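Velis Ginkgo Table Cover, Sold by the Roll

Reading time: 5 minutes
Print this page | E-mail this page

Item 458
Width: 131 cm
Roll length: 400 cm
Finish: glossy, wipe-clean
Cut lengths: yes, ask at the counter in Nitundale

I've sold table covers out of the Nitundale shop long enough to have strong opinions about them, and this one has been on my own table since August. I wasn't looking for a new one! The old cover was a plain cream thing from Ebihara that had gone gray along the fold lines, and I kept telling myself I'd get to it. Then the Velis rolls arrived from the warehouse in Stindmont, I unrolled the end of one to check the print, and I took it home that evening.

The pattern is a warm one, light panels with brownish ones, and ginkgo leaves scattered over it. Most of the leaves are yellow or gold and some have a little teal one tucked in beside them. I like that touch of teal a lot. It stops the whole thing from feeling like a fall decoration you have to put away after a few weeks, and it goes with my blue dishes, which almost nothing does.

How it behaves on the table

It's glossy, so let me get that out of the way first. If you have a bright window or a lamp hanging right over the table, you will get some glare off it, and a few leaves at that end are going to disappear for part of the day. I've stopped noticing. A customer who tried it under a row of strong kitchen lights brought hers back and swapped it for the matte stripe, and I completely understood.

The good part of a glossy surface is that everything comes off it. Tomato sauce, glue, the ring under a soda bottle, the sticky drips when somebody pours juice a little too fast. I use a damp cloth with a drop of dish soap and then a dry one. Pencil comes off too. Ballpoint doesn't come off all the way if you leave it overnight (ask me how I know), so put some newspaper down for homework.

Things slide on it a bit more than they would on cotton. An empty plastic bottle lying on its side will roll if the table isn't level, and mine isn't. Plates and mugs are fine.

It's also busy enough to hide crumbs, and I count that as a feature. The downside of a busy print is that you can lose small clear things on it. I spent ten minutes hunting for the lid of a food container that was right in front of me — see-through plastic on a leaf print is hard to spot.
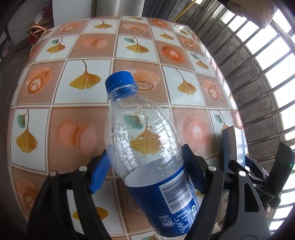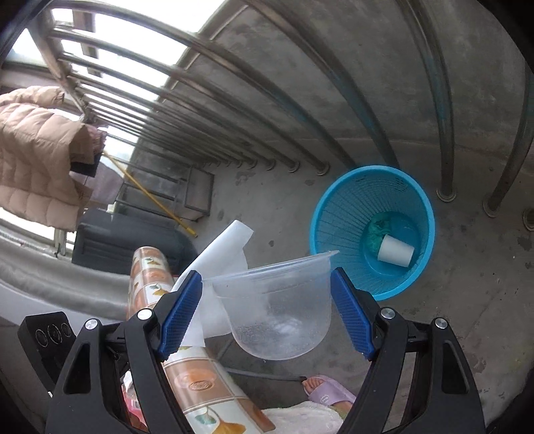 Ginkgo print on a table in the first one, and on the roll in the second, down on the floor by a blue basket.

Getting it flat

Any cover that's been rolled up wants to stay rolled up. When you first lay it out, the ends will curl and you'll be tempted to iron it. Please don't iron it! Lay it on the table print side up, put a few heavy books on the corners and leave it overnight. If the room is chilly it takes longer. Mine needed two nights, and the last stubborn corner gave in once I'd rolled that end backward for an hour.

If you're in a hurry, a hair dryer on the low setting from a good distance will relax it. Keep it moving.

I'd wait to trim it until it has settled. I cut my first one straight off the roll, thinking I'd been careful, and one side came out a finger's width shorter than the other. Now I let it lie, mark the underside with a pencil and a long ruler, and use sharp scissors in long strokes. The lines in the print are a help too, because you can follow one all the way across and your eye tells you quickly if you've drifted.

How much to order

Measure the table and add the drop you want on each side. I like 20 cm. More than that and it ends up in people's laps, less and it looks like it shrank. The full roll was enough for my kitchen table with a good piece left over, and the leftover went under the recycling baskets on the back porch, where the concrete used to get sticky from whatever was left in the bottles. It's been great there. I pick it up, wipe it, put it back down.

Small offcuts are good for drawer liners and for under the cat's bowl. I wouldn't use it as a shelf liner where hot pans go, and please keep a trivet under anything straight from the stove. The surface marks with heat and there's no fixing it.

Storing the rest

Roll it, don't fold it. Folds leave a line and the line stays. I roll mine with the print facing out and a sheet of plain white paper against the print, then put a soft tie around each end. Rubber bands leave dents, so I use strips of old T-shirt. Stand the roll in a corner or lay it flat along a wall, whichever you have room for, as long as nothing heavy is sitting on it.

What I'd change

I wish it came wider. If you have a big square table you'll need to lay two lengths side by side, and matching the leaves across the join takes patience and uses up extra. I've asked Velis for a wider roll and they've said they'll think about it, so we'll see.

The smell for the first day or two is the other thing. It's mild, but it's there. Open a window, or hang it over a railing for an afternoon before it goes on the table.

Ordering

Full rolls ship from Stindmont and cut lengths are done by hand here in the shop, so those take a little longer. Write the finished length you want in the notes box and I'll cut it slightly over so you have room to trim. Cut pieces can't come back unless I've made a mistake, but I'm happy to mail you a sample square first. Colors on screens are never quite right and I'd much rather you saw the print at your own table.

Contact the shop | Copyright 2021 Nitundale Table & Home | Back to top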